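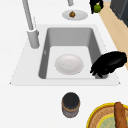
The Plate

Morfudd Parry had been told she could look at the kitchen any time she liked, and so on a wet evening in September, when the Bowen Street workshop was down to its last two people and the kettle was on its last inch of water, she pulled a stool up beside Gwenllian Gethin's and looked at it.

"Is that supposed to be my sink?" she said.

"It's supposed to be a sink," said Gwenllian, who had spent most of August on it and was a little tender on the subject. "It's got walls and a floor and a plate at the bottom. Yours has all of those."

"Mine has a tea stain."

"I can put in a tea stain."

Morfudd said not to trouble, and leaned in closer to the screen. She was a retired school cook with a bad right wrist, and the arm clamped to the bench behind them was being built for her, or at any rate it was being built because of her, since she had once complained at the potluck that she could still lift a plate out of a sink but she could no longer enjoy it. Gwenllian had gone home that same night and ordered an Oltik motor kit. By spring there was a shoulder, and by the Fourth of July there was an elbow, and the whole thing had been named Cullance after the gelding Gwenllian rode as a girl, who had also been strong and willing and apt to swing around and knock you flat.

That was why there was a kitchen on the screen at all. The real Cullance had broken 9 plates, all of them from the thrift store and none of them much loved, and after the ninth Gwenllian had swept up and said that from now on it could do its breaking where there was nothing to sweep.

"You've left a loaf of bread out," said Morfudd.

"People leave bread out."

"Lying across a tray like that, with no wrapper? It'll be hard as a post by morning." She squinted at the far side of the counter. "And what's that brown thing on the little plate back there? A walnut?"

"It came with the set. I never did decide."

"I'd say walnut," said Morfudd comfortably, and she seemed to like the kitchen better for having a walnut in it. She had always held that a counter ought to have something on it to show that somebody was coming back.

Gwenllian explained (she could be a long time explaining, but Morfudd had the stool and the last of the tea and was in no hurry) that the plate was the whole trouble. It was round and white and sat flat on the floor of the basin, and there was nothing to get hold of. You had to come down beside it, find the rim, tip it up a little, and only then close your grip. She'd run it 39 times since lunch. It either pinched too early and got nothing, or it shoved the poor plate along like a man moving a sofa.

"Well, you're going straight at it," said Morfudd.

"How else would I go?"

Morfudd put down her cup and held out her good hand, palm to the floor. "You push down on the near side with your thumb, so the far side comes up. Then your fingers are already there. I did four hundred lunches a day that way and never once thought about it until now."

Gwenllian looked at the hand for quite some time. Then she took hold of Morfudd's thumb, very gently, and moved it down, and watched what the fingers did, and asked her to do it again, slower. She wrote two lines on the back of a Dududska parts catalog, crossed one of them out, and began to type.

"Shall I put the kettle on?" said Morfudd.

"There's no water in it."

"Then I'll fill it," said Morfudd, and went off down the hall with it, flexing her thumb as she walked.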